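Home Fountains Filters Spares Help Basket

Filed under: Help and advice / Drinking fountains

July | Akash Bisht

Toto pet fountain: frequently asked questions

What size of animal is the Toto meant for?

The Toto is sold for cats and for dogs of small to medium build. The tank holds 1000 ml with the lid fitted. A large dog can drink from it, but will empty it quickly and may tip it. For large dogs we suggest an ordinary heavy bowl, or two fountains in different rooms.

Can I use it with more than one pet?

Yes. Check the level more often. If one animal guards the fountain, a second water point elsewhere works better than a larger tank.

Where should it stand?

Place the fountain on a flat, hard surface, away from the food bowl and the litter tray. Keep the mains adaptor above floor level and let the cable hang in a loop below the socket, so that drips run off before they reach the plug. Leave a hand's width between the fountain and the wall.
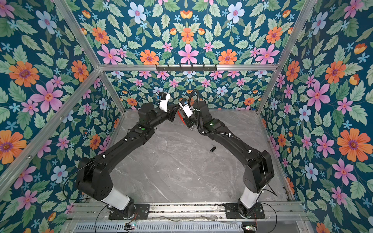 Splashing depends mainly on the water level and on how the animal drinks. Cats that paw at the stream throw water sideways, and most of it lands low on the nearest wall. On plain paint the marks are easy to find. On a crowded print, such as the big orange flowers on deep teal here, small spots can be missed for weeks, so wipe by habit and do not wait until you notice something. Uncoated paper should not be wiped wet. Stand the fountain further out or put a splash panel behind it.

How do I reduce splashing?

Turn the flow dial to the lowest setting and fit the leaf-shaped spout insert, part 11 on the exploded diagram. The insert lets the water run down a slope into the bowl. With the insert removed, the water falls freely and is louder.

How often should the filter be changed?

Every 6 weeks with one cat. Sooner if the water smells, if the flow drops after cleaning, or if there are several animals. Rinse a new filter under the cold tap until the water runs clear. The grey dust that comes out at first is carbon and is harmless, but it will settle in the bowl if you skip the rinse.

Will other makes of filter fit?

The Tyagi round filter is the same diameter and will go in. It is slightly thicker, so the lid needs a firm push to close. We have not tested it for length of life. Square filters do not fit and should not be cut down.

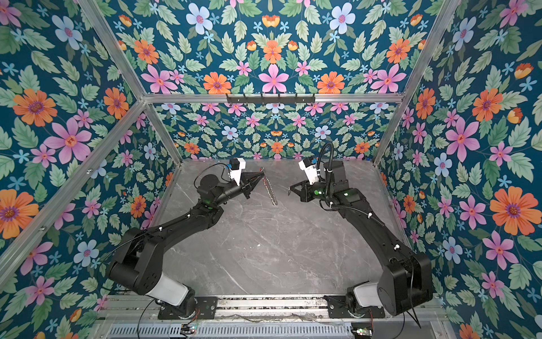 Filters with a foam outer ring should be fitted with the foam facing the pump. If the ring is the wrong way round, hair gets past it and winds itself around the impeller, and the motor begins to hum.

The pump is humming. Is it faulty?

Usually not. Check in this order:

1. Water level. Below 300 ml the pump draws air.
2. Impeller. Unplug the fountain, pull off the pump cover, lift the impeller out and remove any hair with tweezers.
3. Rubber feet. One missing foot is enough to make the tank buzz against the floor.

If the hum continues after all of these, the impeller shaft may be worn. The shaft is sold as a spare and pushes in without tools.

Can the parts go in the dishwasher?

The bowl and lid can, on the top rack. The tank can warp and should be washed by hand. The pump and adaptor must never go in.

How do I remove limescale?

Mix one part white vinegar with two parts water, fill the tank and run the pump for an hour with pets kept out of the room. Empty it, rinse twice, then run it again with clean water. Remove the filter first — vinegar ruins the carbon.

My cat will not go near it. What can I do?

Leave the fountain switched off and filled for a few days beside the old bowl. Then switch it on at the lowest flow. Do not take the old bowl away until the cat has been drinking from the fountain regularly. Some cats never take to moving water. If an animal stops drinking altogether, speak to your vet.
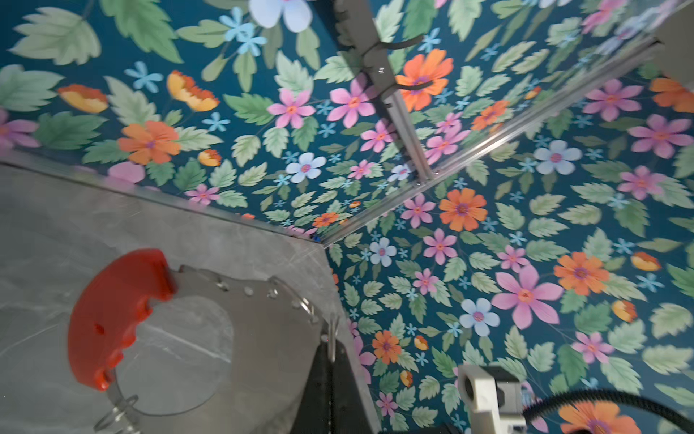 KINIER AFTERCARE — FLIMHAM

What does the guarantee cover?

Pump and adaptor failure in normal household use. It does not cover chewed cables, limescale damage or filters. Keep the receipt, as the serial number alone does not show the date of sale.

How do I send a pump back?

Dry it first, remove the filter and put the pump in a sealed bag. Write the order number on the bag. Tanks and bowls need not be sent unless we ask for them. Returned parts are checked by Tarun Rawat, who will write to you if anything is missing from the parcel.

Can I buy a longer cable?

No. Extension of the low-voltage side causes the pump to run slowly. Use a mains extension lead and keep the join off the floor.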